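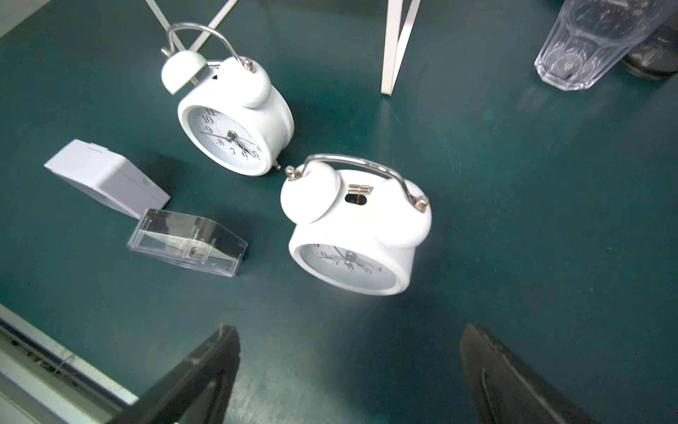
Griseck Adds White Twin-Bell Alarm Clock to Its Bedside Range

June 1, 2024. Griseck, the home goods company, today announced a white twin-bell alarm clock for bedrooms, guest rooms and student housing. The clock goes on sale this month in Voltden stores and through the Christodoulou mail order catalog.

The new model has a round white dial with black numerals and thin black hands. Two white bells sit on top of the case, joined by a chrome carrying handle. The clock stands on small silver feet and can be picked up with one hand.

Griseck began work on the clock in January, after customers asked for a plain alarm that did not depend on a phone. A trial group of 400 households used early versions for 27 nights. Their comments led to larger numerals and a softer tick.

"People told us they wanted to leave the phone in the kitchen at night," said Ourania Zacharopoulos, head of product at Griseck. "They also wanted a clock they could read without their glasses. We made the dial simple and left off anything that wasn't needed to tell the time or wake somebody up."

The clock will be sold in white only for the first season. The suggested retail price is $22. Stores may order in cartons of 6. Spare feet, bell nuts and handles can be ordered from Griseck customer service, and the company will keep these parts in stock for as long as the model is sold.

Voltden will show the clock in its bedroom department alongside lamps and water glasses from the same range.

"Twin-bell clocks sell well before the start of the school year, and parents often buy two," said Melina Karagiannis, a buyer at Voltden. "White goes with most rooms, so it is an easy one for us to put out on the shelf."

Buyers who find a fault may return the clock to the place of purchase with the receipt. Catalog customers should contact Christodoulou for a return label before mailing the clock back.

About Griseck
Griseck makes clocks, lamps and small household goods. Its products are sold in stores and by mail order. Shipping to retailers is handled by Staltex.

Retailers can request samples and order forms from the Griseck trade sales office.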